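4.3 Recording a demonstration by remote control

This section applies to Pliris cells fitted with a single arm and a parallel gripper. For guiding the arm by hand, see 4.2. The steps below use the bottle task supplied with the Flurkex starter set, in which the arm picks water bottles from a tray one at a time. Other tasks are recorded the same way.

Before you start

Complete the joint check in 3.6 and the camera check in 3.7. The hand controller must be paired and show a steady green light. Keep the emergency stop within reach of the operator's free hand.

CAUTION: Do not reach over the tabletop while the arm is enabled. To move an object, press HOLD, wait for the tone, and then reach in.

Setting up the objects

1. Place the tray near the middle of the table.
2. Stand the bottles on the tray with their caps on. Leave enough space around each neck for an open finger to pass on both sides.
3. Check that no cable crosses the tray or hangs between the gripper and the nearest bottle.
4. Start a new task in the Karkumov console and type a short name. The name cannot be changed after the first recording is saved.

NOTE: Objects that are not part of the task may stay on the table if they are outside the reach of the gripper. Leave them in the same place for the whole set.

Recording

5. Press HOME on the controller. Wait until the arm stops.
6. Open the gripper fully and set the speed limit to 2. Higher settings are for empty moves only.
7. Press REC. The console timer starts. Each recording is limited to 90 seconds and is saved automatically when the limit is reached.
8. Bring the gripper over the first bottle with the fingers pointing down.
9. Lower it until the fingers are on either side of the neck, just under the cap. Do not let the palm of the gripper touch the cap.
10. Pause briefly, then close the gripper with one steady squeeze of the trigger. Repeated short squeezes are recorded as separate grasps.
11. Lift straight up until the base of the bottle is clear of the tray, then move to the drop point.
12. Lower the bottle, open the gripper, and back away upward before moving sideways.
13. Press REC again to stop. Select KEEP or DISCARD.

If a bottle tips but does not fall, finish the recording and select KEEP. If it falls, press HOLD and select DISCARD.

CAUTION: If the gripper closes on a cap, open it before raising the arm. Lifting by the cap can loosen it and spill water on the table.

Changing the layout

14. After each saved recording, press HOLD and return the bottle to the tray in a slightly different position.
15. Change which bottle is taken first. A set in which every recording begins at the same corner will train poorly on the others.
16. Continue until the console shows 138 saved recordings. Training can be started at 98, but the grasp check in 5.1 will then display a warning.

Two operators may share a set if both use the same speed limit. Enter the operator's initials at each change.

Troubleshooting

Arm lags behind the controller: move the receiver away from the power supply and pair again (see 3.4).

Fingers close unevenly: run the Rajput gripper calibration, then repeat step 5.

REC does not respond: the arm is still in HOLD. Release HOLD and wait for the tone.

Revised 2020-02-08 by Audrey-Anne Chan. Step 16 replaces the earlier instruction to count recordings by hand.
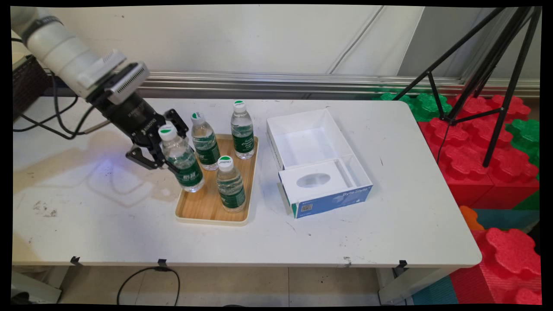
When the set is complete, press HOME, disable the arm, and close the task in the console. Go on to 4.4 to review the recordings and mark the start of each grasp.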